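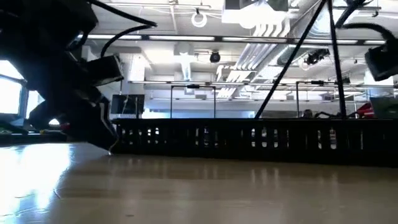
Unit 3: light wood tabletop, glossy finish, with glare at lower left.

Reading a Worktop: Surface, Light and Layout
Course notes, G. Marchetti

I love this unit! A tabletop looks like the dullest thing in a room until you start watching what light does to it. A glossy finish throws windows and ceiling strips straight back at you, so two people at the same table can see two different surfaces. Walk around it before you sketch anything.

Layout comes next. Long, low pieces such as trays are a gift to beginners, with one strong edge you can line up with the table (or deliberately not!). Try both, and draw each from a seated height. 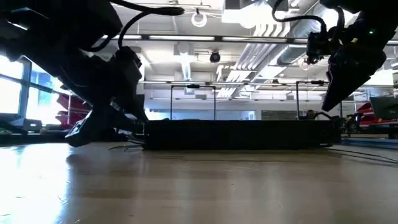
Why do we sketch the tabletop before the things on it?
The surface sets your light and your level, and every object you add later has to agree with both.

For the studio hour: 20 minutes on reflections, then 8 on edges, pencil only. Rosario Bortolotti's handout on the Messina worktops is in the course folder, and his page on window glare is wonderful. Bring your sketches to the Marnent room at 3.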